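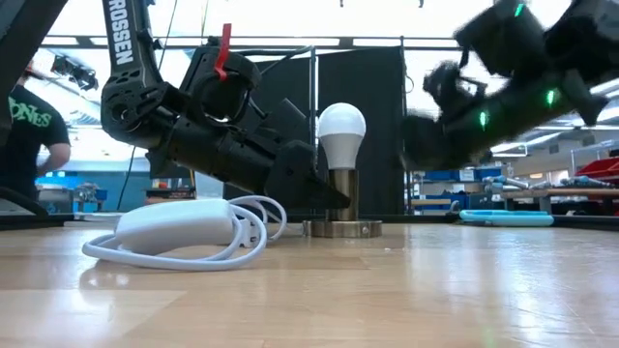 *Submitted by the Helmy Household Lighting Project — 1st December*

This report covers the period from August to the end of November and goes to the Plullura fund under the second year of the grant. It follows the headings in the grant letter. The budget sheet is sent separately.

**Where the work stands**

The project repairs and re-bulbs table lamps and passes them on to households moving into unfurnished housing in the Prosard district. At the end of November, 121 lamps had been taken in. Of these, 44 have been finished and handed over, and 60 are on the shelves waiting for parts or a second check. The rest were past repair and have been broken down for plugs, screws and sockets.

The finished number is lower than we planned. Most of the delay came in September, when a delivery of replacement cord arrived in the wrong gauge and had to go back. We did not want to send lamps out on cord we had doubts about, so that part of the work stopped until the replacement order came. It has been running normally since.

**Lamp types**

We said in the application that we would concentrate on small table lamps, and we have kept to that. The plain ones have been the easiest to deal with: a low, round metal base, a cylindrical socket in a brushed finish and a white bulb standing upright, with no shade. They take up little room on a nightstand or a desk. Several households have asked for this kind by preference, and we would like to put more of them into the next round.

Lamps with glass or ceramic bodies have been slower. They need more packing, and two were broken on the way to Prosard. We now take them only if they come in their own box.

Floor lamps are still being offered to us and we are still turning them down. There is no place to store them.

**Bulbs**

The change to LED bulbs agreed in the spring is complete. Every lamp that goes out has an LED bulb fitted, and one spare goes in the bag with it. We buy one shape and one fitting only. Lamps with any other fitting are set aside, and there are 5 of these at present. We will decide in January if it is worth buying adapters or if the sockets should be swapped.

The older bulbs that came in with donated lamps have gone to the town recycling point. Some of them still worked, but we had agreed not to pass them on.

**Checks before a lamp goes out**

The order of checks has not changed since the last report:

- base sits flat and does not rock
- screws on the base and socket are tight
- socket is straight and the bulb seats fully
- cord, switch and plug tested
- lamp left on for an hour, then checked again for heat at the socket

Loose screws remain the most common fault. They are quick to fix, but a lamp with a loose socket can pass the electrical test and still lean within a few weeks. We have moved the screw check ahead of the electrical test for this reason. It saves testing the same lamp twice.

**Workspace**

The wood-topped table bought with the first payment has held up well. The finish is glossy and shows scratches, so metal bases are now lifted and not slid across it. We have also put felt pads on finished lamps before they are packed.

Storage is tighter than it was. Trindora has let us keep the use of the second set of shelves until the end of March — after that we will need either fewer lamps waiting or somewhere else to put them.

**Spending**

Spending is under budget on bulbs and over on cord. The extra on cord covers the return shipping in September, part of which the supplier has agreed to refund. We do not need to move money between lines yet. If the refund has not arrived by the end of January, we will write to ask for a small transfer from the bulb line.

**Next period**

Work from now until March will go first to the lamps already on the shelves. New donations will be accepted on the first Tuesday of the month only, until the waiting shelf is down by half. The instruction card that goes in each bag is being rewritten in shorter sentences and larger type, and a copy will come with the next report.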